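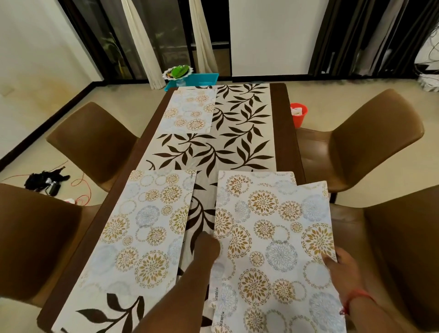 Ticket 1021: runner and placemats will not stay put on dining table
Reading time: 2 min

Raised by: Stela Gavrilă
Handled by: Ionuț Crăciun
Property: Chiriac, ground floor dining room
Status: open, awaiting recheck

Reported fault
Table runner creeps towards the sliding doors during meals. Placemats laid on top of it go with it and end up crooked. Table is dark brown wood, runner is cream with a brown leaf print, mats are white with gold and pale blue medallions (KUBER). First reported in September and closed as ticket 413 with the note "straighten as needed". Reopened by guest.

10th December, 09:40, IC
Fault reproduced. Placed a mat half on the runner and half on bare wood, then pushed it by the near edge. Mat slid on the wood side and dragged the cloth on the other, so it turned as it went. With the mat wholly on the runner, mat and cloth moved together. The slip is between runner and table. Mat to runner grip is adequate.

10:05, IC
Checked table top for polish residue. Tincuța Pană confirms Durkell spray was used on it every week until the last changeover. Wiped down with warm water and a drop of washing-up liquid, dried with a clean towel, left for 20 minutes. Slip reduced, still present.

10:50, IC
Checked for stacked mats. Two mats laid as one will shift against each other when a plate is pulled across. Asked Tincuța to lay singles only and keep spares in the sideboard.

11:15, IC
Tried Hinska open-mesh underlay, 600 mm wide offcut from stores. Too wide, shows at both sides of the runner. Trimmed 30 mm in from each long edge of the cloth. Runner held when pulled by hand from the end. Placemats still rotate where they overhang on to wood.

11:30, IC
Laid mats square to the table edge. Pulled chairs in and out on both sides, no movement.

Note from Lucinda Okafor
Please don't use the double-sided tape from Muvine. It lifted the finish on the table in flat 132.

Outstanding
- Small mesh squares under the overhanging half of each mat
- Stop spray polish on this table, wipe only
- Recheck after next full dinner booking (Vasilică Oprea)
- Merge 413 into this ticket

Contact the housekeeping desk | © Chiriac Lettings | Back to top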